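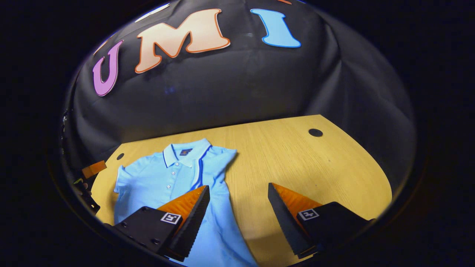

Proyectos > Tecnología de materiales > Memorias finales > Humotura

Humotura: variación dimensional de la madera maciza en interiores con calefacción intermitente

Memoria final del proyecto

1. Objeto

El proyecto mide el cambio de anchura de probetas de madera maciza almacenadas en locales docentes cuya calefacción funciona solo en horario lectivo. Se pretende comprobar si las oscilaciones diarias de humedad relativa tienen un efecto medible sobre la pieza, o si la respuesta dimensional depende únicamente de la tendencia estacional. La segunda hipótesis es la que asumen la mayoría de los manuales de carpintería consultados.

El nombre Humotura designa tanto el proyecto como la hoja de cálculo en la que se combinaron los registros de humedad y temperatura.

2. Antecedentes

La madera intercambia vapor de agua con el aire hasta alcanzar la humedad de equilibrio higroscópico, que depende de la humedad relativa y, en menor medida, de la temperatura. Por debajo del punto de saturación de las fibras, toda pérdida o ganancia de agua se traduce en contracción o hinchazón. El movimiento es anisótropo: máximo en dirección tangencial a los anillos, menor en dirección radial y despreciable en dirección longitudinal para las dimensiones habituales de un mueble.

La velocidad del intercambio depende del espesor, del acabado superficial y de la superficie de testa expuesta. Una pieza sin acabado y con las testas abiertas responde en horas en su capa exterior, mientras que el núcleo puede tardar semanas. De esa diferencia nacen los gradientes internos que provocan alabeos y fendas.

3. Material

Se prepararon 20 probetas de corte tangencial, todas del mismo espesor, procedentes de un único lote de pino suministrado por Tutwood. Se repartieron en cuatro grupos según el tratamiento:

Grupo A: sin acabado, testas abiertas.
Grupo B: sin acabado, testas selladas con cola vinílica.
Grupo C: aceite de linaza en todas las caras, testas abiertas.
Grupo D: barniz al agua en todas las caras, testas selladas.

La asignación a cada grupo se hizo por sorteo. Se descartaron previamente las piezas con nudos en la zona de medida y las que mostraban desviación de fibra apreciable a simple vista.

4. Emplazamientos

Las probetas se distribuyeron entre dos locales. El aula Monham está orientada al norte, tiene radiadores bajo las ventanas y se ventila al final de cada clase. La sala Nogueira es interior, no dispone de ventanas practicables y recibe aire del pasillo. En ambos casos los soportes se situaron alejados de los radiadores y a la altura de una mesa de trabajo, con separadores para que el aire circulara por las dos caras.
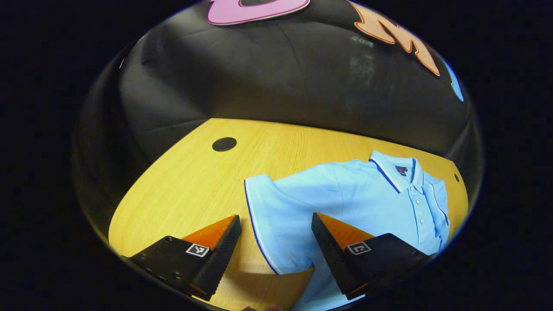 Figura 1. Mesa de madera y telón de tela negra con formas recortadas de colores en la parte superior.

No se controló el número de ocupantes de los locales. La aportación de vapor por respiración queda incluida en la lectura de humedad relativa y no se ha tratado como variable independiente.

5. Procedimiento

Antes de la primera medida, todas las probetas permanecieron 48 horas en el mismo recinto cerrado. El plazo no garantiza el equilibrio del núcleo, pero reduce la dispersión inicial entre piezas. Las anchuras se midieron con pie de rey digital entre dos marcas a lápiz, siempre con el instrumento puesto a cero inmediatamente antes y apoyado sin presión adicional. Cada valor anotado es la mediana de tres lecturas.

La masa se determinó en la misma sesión que la anchura. La humedad de la madera se estimó por diferencia respecto a la masa anhidra, obtenida al final del ensayo mediante secado en estufa hasta masa constante.

La humedad relativa y la temperatura se registraron con un sensor por local. Tras depurar las lecturas duplicadas y las correspondientes a un corte de alimentación en la sala Nogueira, la serie conjunta quedó en 807 registros válidos.

6. Resultados

El grupo A presentó la mayor variación de anchura en los dos locales. El sellado de testas (grupo B) retrasó la respuesta, aunque no redujo la amplitud total al término del ensayo. El aceite de linaza produjo un efecto muy pequeño: las curvas de los grupos A y C se solapan dentro de la incertidumbre de medida. El grupo D mostró la menor variación y el mayor retardo.

En el aula Monham se observó una oscilación diaria de la masa en los grupos A y C, en fase con el horario de calefacción. La oscilación correspondiente de anchura no pudo distinguirse de la resolución del pie de rey. En la sala Nogueira no se detectó ciclo diario en ninguna de las dos magnitudes.

Dos probetas del grupo A desarrollaron fendas de testa visibles. Ambas estaban en el aula Monham. Se mantuvieron en el cálculo, ya que las marcas de medida quedaban fuera de la zona afectada.

7. Discusión

Los datos de masa indican que la capa superficial sí sigue el ciclo diario. La anchura, que integra el comportamiento de toda la sección, responde a la media de varios días. Las dos observaciones son compatibles y explican que puedan aparecer fendas superficiales en piezas cuya dimensión global apenas cambia.

La principal limitación es el instrumento de medida. Un comparador fijo sobre bancada habría permitido resolver el ciclo diario de anchura en el grupo A. Tampoco se dispuso de un segundo sensor por local para evaluar gradientes verticales de humedad. El lote único impide extender los resultados a otras especies o procedencias.

8. Trabajo pendiente

Repetir el ensayo con probetas de corte radial. Sustituir el barniz al agua por goma laca en un quinto grupo. Publicar la hoja Humotura con las fórmulas de humedad de equilibrio documentadas, pues en la versión actual varias celdas remiten a una tabla auxiliar que no se incluyó en la entrega.

Última actualización: julio

Memorias relacionadas
Resistencia a cizalla de uniones encoladas con cola vinílica
Calibración de higrómetros mediante soluciones salinas saturadas
Pérdidas térmicas por ventilación en el aula Monham
Envejecimiento de barnices al agua bajo luz ultravioleta
Secado al aire de tabla de pino: seguimiento de masa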